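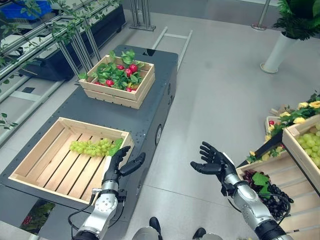

The Last of the Grapes

My gran left me her stall at Lodhi market, plus a cash tin with a dent in it and a recipe for pickled peppers that she'd written on the back of a gas bill. I was meant to sell the pitch. I had a proper job at Fisano, doing invoices, with a chair that went up and down! But I thought, well, one Saturday sort of morning won't hurt, and you can guess the rest.

So there I am in November, fingers like frozen sausages, and this woman in a green coat comes up and asks for grapes. I had one bunch left. I told her two pounds and she looked at me as if I'd asked for her shoes.

"Your grandmother gave me them for nothing," she said.

Now, my gran never gave anybody anything for nothing. She once charged me for a plum (I was six). I said so, quite politely I thought, and the woman laughed so hard she had to hold on to the awning pole.

"No, she didn't like giving," she said. "She owed me. We had a bet on."

The bet, if you please, was about the number 70 bus. Years back, the two of them had been waiting for it in the rain, and Gran had sworn it would be scrapped by Christmas. The woman said it would outlive them both. The stakes were a bunch of grapes a week for as long as it kept running. I did the sum later, on the bus as it happens, going by the pencil marks inside the lid of the cash tin. I'd always taken them for debts people owed her. There were 352 of them, all in neat little gates of five with two left over at the end.

I gave her the grapes, obviously. I even found her a paper bag, an old one from Namonow with the handles gone soft. She put them in, nodded, and said the peppers looked good too but she wouldn't push her luck.

Then I got the pencil out of my apron and made it 353.

On the way home I rang Fisano and left a message about my notice, very grown up, until the 70 went past the stop without me on it and I said something into the phone that I hope they've deleted.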